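# Brillville textile bank scheme to add duvet covers and bed linen from July

Households in Brillville will be able to put duvet covers, sheets and pillowcases into the town's textile banks from July, under revised terms agreed between the district and its contractor, Grakarix. Until now the banks have taken clothing and paired shoes only.
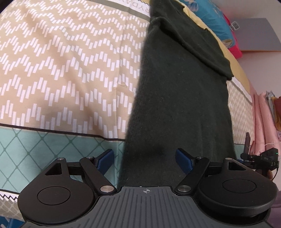

The change applies to all 30 banks in the district, including those at the Sotelo Road car park and the Grallidano retail park. Duvets, pillows, mattress toppers and anything else with a filling remain excluded and should still go to the household waste site, where they are handled as bulky waste.

Bed linen was left out of the original contract on grounds of weight. A double duvet cover takes up far more room in a bank than a shirt, and the older steel units have a rotating drum that jams when a large item is fed in unfolded. Grakarix has now replaced the drum on every unit with a wider chute and a hinged flap. The maximum load per bank goes up to 500 kilograms, and collections at the busiest sites will move from weekly to twice weekly.

Residents are asked to wash and dry linen before depositing it, and to fold each item and tie it in a bag. Bags should be no larger than a standard kitchen bin liner. Damp material is the main cause of rejected loads, as mildew spreads through a sealed bank within a few days and the whole content then has to be sent for energy recovery.

Worn or stained covers will be accepted provided they are clean. Missing buttons, broken poppers and small tears do not matter. Items marked with paint, oil or solvent will not be taken, and neither will curtains with a rubberised or blackout lining.

Material is sorted by hand at the Grakarix depot. Covers in good condition are graded for resale in pairs or sets where the matching pillowcases can be found, and singly where they cannot. The remainder is divided by fibre. Cotton and high-cotton blends are cut for industrial wiping cloths after fastenings have been removed. Polyester and mixed fabrics are shredded for use as insulation and underlay. Knitwear, which is already accepted, follows a separate line: wool-rich garments are sorted by colour before being pulled back to fibre, so that the resulting yarn needs less dye.

Kevin Inga, contracts manager at Grakarix, said the sorting line had been tested with bed linen during the spring. "The trial load came to 3,532 kilograms over four collections. Most of it was cotton blend, and the reject rate was 5 per cent, nearly all of that from damp. We would like care labels left on where possible. If the label has been cut out, the fibre has to be checked by hand, and that slows the line down."

He added that printed covers present no particular difficulty. Pigment prints leave the cloth slightly stiffer and less absorbent, so these pieces are kept out of the wiping-cloth grade and go to shredding if they cannot be resold.

The district will continue to receive a payment for each tonne collected. The rate for bed linen has been set below that for clothing, reflecting its lower resale value, and will be reviewed after the first year. No charge is made to residents.

Kerbside collection of textiles is not included in the new terms. An earlier proposal to supply every household with a textile sack was dropped after the cost of an additional vehicle round was priced, and councillors have not asked for it to be brought back.

New labels listing the accepted items will be fitted to the banks before the change takes effect. Bed linen deposited before then will be treated as contamination, and residents are asked to keep it at home until the label on their nearest bank has been replaced. Full banks should be reported using the number on the side panel. Bags must not be left on the ground beside them.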